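Saturday, November 28, 2020

Sourdough again, and I'm still cross about the second loaf. I fed the starter at breakfast, left it by the window, and by lunch it had barely moved (the room's freezing, I had my coat on till eleven). Flour is the Ebihara strong white, 600 g, with 23 g of starter, so a tiny amount on purpose. I wanted a really slow rise this time and I certainly got one!

Dough one went in the big Jekwood bowl. Dough two had 200 g of the flour swapped for rye, and it was sticky as anything, I was scraping it off my wrists.

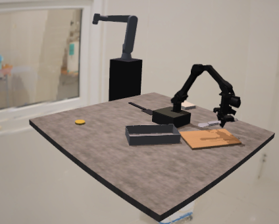
Yae Kikuchi reckons I'm mad to put rye in at all with so little starter, and that I should give it four more hours before I even think about shaping. Itsuki said the same last week, so fine, I'm outvoted.

Left both under damp tea towels. Salt went in late on dough two, must write that on the lid. Next go: warmer water, same flour, and borrow Kai's thermometer, mine sticks at 4 degrees whatever I poke it into.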